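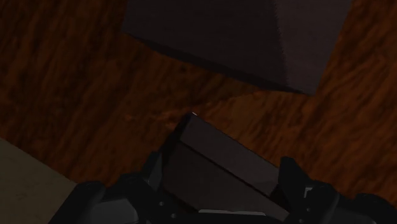 # Wulholm Blocks: teleoperated demonstrations in simulation

Published 11 June 2019 by the Unine robot learning group, Prurnberg
7 comments | 50 shares

Wulholm Blocks is a set of demonstrations in which a person steers a simulated arm by remote control and tries to do something useful with a small block near a large one. It was meant to take until January. It is now finished, in the sense that we have stopped.

## What's in it

There are 400 episodes, each holding the wrist camera view, joint positions, gripper opening and the operator's raw commands. The view is close and looks down on a dark wooden tabletop, with both gripper fingers usually visible at the bottom. Lighting varies by episode. At the dim end, block, shadow and gripper all settle on much the same shade of charcoal, and a model that relies on colour will have a bad day.

## How it was recorded

Operators drove the arm with the Fröhlich hand controller, which has a dead zone in the middle and opinions at either side. Each episode starts with the arm raised and ends when the operator presses the stop button or loses patience - both are logged as "done". Hesitation has been left in. If you want smooth paths, there is a filter in the tools folder, and it makes everyone look far more skilled than they were.

## Known problems

- Block edges look jagged in some renders. Turning up the smoothing halved our frame rate, so we turned it down again.
- Episode 2049 exists. The numbering does not run in order, and renaming the files broke the loader.
- Gripper opening is stored in metres, except in the first 50 episodes, where it is in millimetres.
- There is no force data. The column called "force" is a timestamp.

## Use

Free for research and teaching. Please don't try the policies on a real arm without a hand on the stop button.

Contact: the Unine group, Prurnberg | © 2019 Unine | Back to top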